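Keep teaching the plain knot

By Hagos Yimer

Every May our training group argues over the suturing hours, and every May someone wants to cut them. The newer barbed threads hold without a knot, the argument goes, so why spend weeks teaching people to tie? 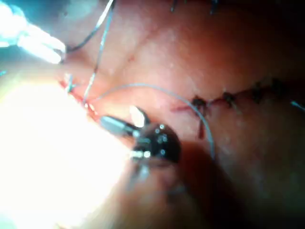

I think the hours should stay where they are. I have taught closing for a long time, and the row of separate knots is still the best teacher I know. Each stitch stands alone. If one is too tight, you fix that one. If the spacing wanders, you see it by the third knot and so does the person next to you. A running stitch hides its mistakes until the end, and then you have to take out the whole thing.

The other side has a fair point about time. Asnakech Teshome, who runs the schedule at Surnis, added up our practice log last year and got 2,883 closures, with 1,543 of them done in single stitches. That is a lot of bench time. She would like to move a third of it to stapling and barbed thread. I would give her some of it — the staplers are in daily use and people should know them well — but not a third.

My reason is thread handling. A long strand gets in the way. It loops over the place you want to see, it catches on the other instrument, it lies across stitches you have already finished. Learning where to park it takes practice, and you only get that practice by tying. People who come to us from Pasten, where the knot hours were dropped, close quickly and then lose a minute hunting for the tail.

I would also stop grading on speed before the second month. A timer makes people pull. Tissue that is pulled too hard blanches, and the edges pucker. Let them be slow until the edges meet without force.

If the hours must shrink, take them from the slide lectures. We have 469 slides on closing technique, and I wrote a good number of them. I would give up half tomorrow if the bench time stays. The proposal goes to a vote next month, and I plan to vote no.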